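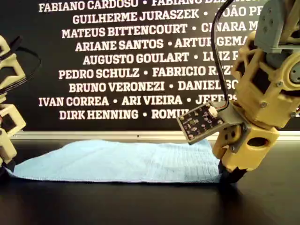
I bought shares in Stunditz the year I bought my first scooter from them, so I should say at the start that I read this morning's sales figures with one eye shut.

They weren't as bad as I'd feared, but they weren't much fun either. The company sold 19 per cent fewer scooters and light motorcycles in December than it did in the same month a year earlier, and home sales took nearly all of the damage. Exports were up a touch (thank goodness for exports), mostly thanks to the small delivery scooters with the flat rack on the back that you see outside every takeaway.

December is never a big month for anyone selling two wheels. It's cold, people have spent their money on presents, and anyone with a bit of patience waits for the new year's registration. Even so, the other makers I follow didn't fall like this. Godine, which sells to much the same sort of rider, was down by a sliver, and Selvanayagam put on a small gain with what is really a very old motorcycle in a new coat of paint. I've ridden it. It's lovely, and it's slow.

So what went wrong? Part of it is the Skimbridge plant, where the paint line was shut for 19 days from late November. I rang Afia Tetteh, who handles the press for Stunditz and is always very decent about picking up, and she told me the line had come back in two stages, with the second only finished the week before Christmas.

"We had frames, we had engines, and we had nowhere to paint a tank," she said. "Bikes that should have gone out to dealers in the first half of December are going out now."

She wouldn't give me a number for how many were held back. I asked twice, in slightly different ways, and she laughed at me the second time.

The dealers were more forthcoming, as dealers usually are. Cường Quan has run the showroom on the ring road for as long as I've lived here, and he reckons the paint line is a good part of the story but a long way short of all of it. He had customers who'd paid deposits on the 300 - that's the mid-size tourer, the one with the good seat - and were told to expect it before Christmas. Most of them hung on. A few wanted their money back, and he gave it to them, and one of those bought a Godine from the place across the roundabout the same afternoon.

"I could see him doing it," Cường said. "Through my own window!"

His bigger worry is the cheap end. The basic commuter scooter used to be the thing that paid his rent, and it's been going quiet since the summer. He puts it down to finance. The monthly payment on a new one has crept up to the point where people come in, sit on it, ask what it costs a month, and then go and have their old one serviced instead. His workshop is booked out until the middle of February. His sales floor, when I dropped in on Wednesday, had me in it and a man who wanted a bulb.

I heard much the same from Nhi Trương, who sells second-hand scooters a few streets from the station and told me she can't get hold of enough tidy five-year-old ones. She's paying more for them than she did last spring and still selling them inside a week. If I were running a company that made new scooters, I think that would bother me more than a paint line.

Stunditz does have an answer coming, or says it does. The replacement for the commuter model is due in showrooms in February, with a bigger space under the seat (a full-face helmet fits, at last) and a slightly smaller engine that should be cheaper to insure. The price hasn't been announced. Afia would only say that it had been "set with the monthly payment in mind", and I'm choosing to be cheered up by that.

The electric version is a different matter. It was supposed to arrive alongside the petrol one and has now slipped to later in the year, with no month attached. I did ask. There's a battery supplier to be agreed and the company is still talking to 2 of them, and that was all I could get.

Naveen Rastogi, who covers vehicle makers for a small brokerage and has put up with my phone calls for years, thinks January will look better than it ought to. The held-back bikes will all land in this month's total and somebody will call it a recovery. He says to add December and January together and compare the pair with last winter, and only then decide whether to be gloomy. His own guess is that the two months together will still be down, by less than the headline figure today, with the commuter scooter doing most of the dragging.

He's kept his view on the shares where it was, by the way, which is a polite sort of shrug. They slipped 2 per cent in early trading and had got half of that back by the time I'd made lunch. Please don't take any of this as advice, my record is awful.

Over at the plant itself, the mood seems calmer than the figures might suggest. Hằng Đào, a shift leader on final assembly, said overtime has been offered for the next five Saturdays to clear the backlog, and that there was no trouble filling the first of them. No jobs are being cut and no shifts are being dropped, and the canteen has gone back to its proper hours, which she brought up before I'd asked her anything at all. During the stoppage her lot were put on to training and stock checks, and she was heartily sick of both by the end.

For anyone still waiting on a 300, the company says dealers will have firm delivery dates by the end of next week. Deposits stay refundable until the bike is registered in your name, so there's no harm in ringing up and asking where you are in the queue. Cường says mornings are best, and that he'd rather you rang than turned up, though he'll make you a coffee if you do.

The January figures come out in the first week of February, and the new commuter scooter should be on show at the Skimbridge dealer day not long after. I've put my name down for a test ride, and I'll write up both when I've had a proper look.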